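**Lultora Household Task Guide, Section 8: Running and Scoring the Sink Task**

This section describes how to set up, run, and score the sink task in the Lultora simulated kitchen. It is intended for evaluation staff and for outside teams that submit a control policy for testing. Section 7 (Installing the Kitchen) must be completed first.

The sink task was added in response to a question that the evaluation group receives more often than any other: can a general-purpose machine be trusted with ordinary kitchen chores yet? The sink task does not settle that question. It measures one small part of it, which is whether a two-handed robot can deal with dishes and food in and around a kitchen sink without dropping, crushing, or losing track of them.

**8.1 Before You Begin**

Confirm the following:

- The Vevgate scheduler is running and shows no pending jobs from another user.
- The policy under test has passed the motion check in Section 6.
- The task version on the start screen matches the version named in your test plan.
- At least 54 gigabytes of disk space is free for recordings.

A standard evaluation consists of 500 trials. A shorter run may be used for practice, but its results must not be reported as a score.

**8.2 Preparing the Counter**

1. Open the Baek scene editor and load the kitchen named "Sink, Marble."
2. Select **Place Items**. The editor sets out the plates and food according to the layout number in the test plan.
3. Check that every plate rests flat. A plate that overlaps the sink rim will tip when the trial begins.
4. Confirm that any item assigned to the basin is resting on its plate and has not sunk into it.
5. Move both robot hands to the ready position.
6. Select **Hold** and wait for the status light on the control panel to turn green.

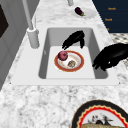

*Figure 8-1. Plate with food in the basin, both hands over the sink area.*

**Note:** Food items have been given a realistic weight and surface grip. They have not been given realistic softness. A policy that squeezes a plum too hard will not be penalized by the simulator, and the reviewer must judge grip force from the recorded values.

**Caution:** Do not move items by hand after **Hold** has been selected. The trial will start from the earlier positions, and the recording will not match what was on the screen.

**8.3 Running a Trial**

1. Enter the policy name and the layout number.
2. Select the instruction to be given to the policy. Instructions are written in everyday language, for example, "Take the plate out of the sink and put it on the counter."
3. Select **Start**. The hands will leave the ready position within a few seconds.
4. Observe the trial from the main view. Do not switch views during the first trial of a session.
5. If a hand stops moving for longer than the time limit, select **End Trial**. The trial is scored as incomplete.
6. When the trial ends, enter a result code from Table 8-A.

**Table 8-A. Result Codes**

| Code | Meaning |
|---|---|
| C | Complete, all items in the requested places |
| P | Partly complete, at least one item correctly placed |
| D | Item dropped, tipped, or pushed off the counter |
| N | No useful contact made |
| X | Trial void because of a set-up fault |

Code D takes priority over code P. A policy that moves three items correctly and drops the fourth is scored D – most households would see the matter the same way.

**8.4 Kitchens with Obstacles**

Early versions of the task used a clear work area, and several policies scored well. Erhan Çınar of the evaluation group then reran the same policies with cabinet doors left open and unrelated objects left near the sink. Scores fell sharply. Obstacle layouts are now part of every standard evaluation.

An open door can block the main view as well as the path of a hand. An object in front of the basin may be harmless, but the policy must decide whether to reach around it or move it, and either choice is allowed unless the instruction states otherwise.
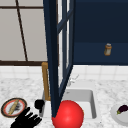 **May the operator close an open cabinet door before the trial starts?**

The door must be left as the layout places it. If the layout file calls for a closed door and the door is open, void the trial with code X and reload the layout.

To run an obstacle layout:

1. Load the layout as described in 8.2.
2. Open **Layout Details** and compare the list of obstacles with the test plan.
3. Turn on **Contact Log**. Contact with a door or loose object is recorded but does not end the trial.
4. Run the trial as described in 8.3.
5. Add a short remark if an obstacle hid the item being moved.

**Note:** Remarks are read by a person. Write "door hid left hand while lifting plate" in preference to "vision problem."

**Caution:** Cabinet doors in this kitchen swing freely. A hand that catches the edge of a door may pull it across the sink. Allow the trial to continue, and record the event as a remark even when the final result is C.

**8.5 Choosing a View**

Each trial may be recorded from more than one viewpoint. The high view over the counter is preferred for scoring. It gives the clearest look at the bottom of the basin, although the front wall of the basin can hide the near side of a plate.

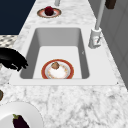
Source: Lultora simulated kitchen, sink task. Image prepared by Elif Naz Altıntaş for Lirnon.

When scoring from a recording, proceed as follows:

1. Play the trial once at normal speed without pausing.
2. Locate every item named in the instruction at the start and at the end of the recording.
3. If an item is hidden at either point, change to a second view. Do not infer its position.
4. Compare your result code with the one entered during the run.
5. If the two codes differ, forward the trial to a second reviewer. Nazmiye Gökçe assigns second reviews.

Reviewers should be aware that black hands against a dark cabinet are difficult to follow. Raise the screen brightness before changing any setting in the recording itself.

**8.6 Reading the Results**

The September evaluation round produced 2,361 scored trials across all submitted policies. The following observations are provided so that new teams know what to expect.

Lifting a single piece of firm food from a flat plate is now routine for the stronger policies. Lifting the plate itself is much less reliable. A thin rim resting near the floor of a basin leaves little room for a finger beneath it, and most policies either slide the plate toward a wall or press on one side until it tilts. Using a wall of the basin to raise the rim is an accepted method and is not scored as a fault.

Moving a loaded plate is less reliable still. Round items roll. A person carrying an onion on a plate corrects for this without thinking, while most of the policies tested so far correct too late or stop altogether.

The evaluation group's present position, as set out by Oğuzhan Tuncer in the cover letter to the round, is that machines can carry out pieces of kitchen work under supervision and cannot yet be left to finish the chore. Teams that quote a sink task score in public material are asked to include that statement with it.

A high score must not be taken as evidence that a policy is safe to run on physical equipment. The simulated kitchen contains no running water, no broken glass, and no people. Testing on a physical robot requires separate approval under Section 11.

**8.7 Ending a Session**

1. Select **Close Session** in Vevgate. Wait for the message "Recordings saved."
2. Export the result sheet and check that the number of rows equals the number of trials run, including those coded X.
3. Return the kitchen to its default layout.
4. Sign the session form and send it with the result sheet to Taner Kurtuluş.

If **Close Session** fails, do not restart the scheduler. Restarting clears unsaved recordings – follow the recovery steps in Appendix C.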